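News > Community > Policing

Tierney wants its night patrol back

Six weeks without a foot patrol after ten at night, and people on the Tierney side of Daltmont have noticed. Shahram Heydari certainly has. He runs the residents' safety group, has done since the last station desk closed, and he had his coat on when we spoke. Meeting at half past.

"We were told it was a pause," he said. "A pause has an end date. I've asked for one in writing. Nothing yet."

The patrol was two officers on foot, Parovum Road down to the bus station and back. Not much. But shopkeepers knew the faces, and so did the lads who hang about by the cash machine. Since it stopped the group has logged 17 break-ins, mostly sheds and vans, and handed the list over to the district inspector. Reply so far – an acknowledgement and reference number, 3067.

"I don't blame the officers. They're stretched, I get it. What I want is someone to stand up in a room and tell us what we're getting instead."

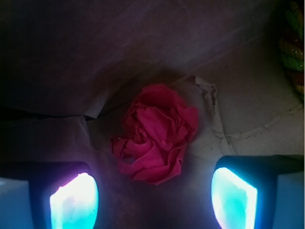

Suha Abu Hammour thinks that's asking for the wrong thing. Her view, given over the phone later the same day, is that a meeting only tells the police what they know already, and that what Tierney needs is people ringing in every time, even for a tried door handle. Half of her street doesn't bother, she said. Then the figures look fine and the patrol goes somewhere else.

Heydari doesn't disagree, as it happens. He's had 200 cards printed with the non-emergency number on and they are going through doors this week, Drisilness Lane first becuase that's where the vans were done.

"People say they were on hold for 20 minutes and gave up. Fine, so was I. Ring again."

Would he do the walking himself? He laughed at that. There was talk of a residents' patrol last year and it came to nothing, partly insurance, partly that no one wanted the Friday. 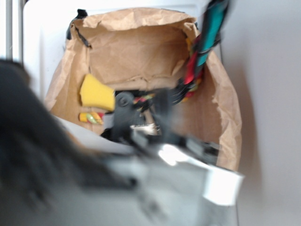 He's still not keen on the idea. Knocking on an older neighbour's door to check the locks, yes. Following a stranger down an alley in the dark, no. "That's a job for somebody with a radio and some training. We're not that. I'd be furious if one of ours got hurt doing it."

The inspector has offered a public session in April, no date fixed, venue probaly the library. Heydari will be there with his list. Abu Hammour says she'll go too, and that she will be asking how many calls came from her street.

Related
Van owners warned over tool thefts
Bus station lights out again
Library opening hours to change
Who covers Daltmont after midnight?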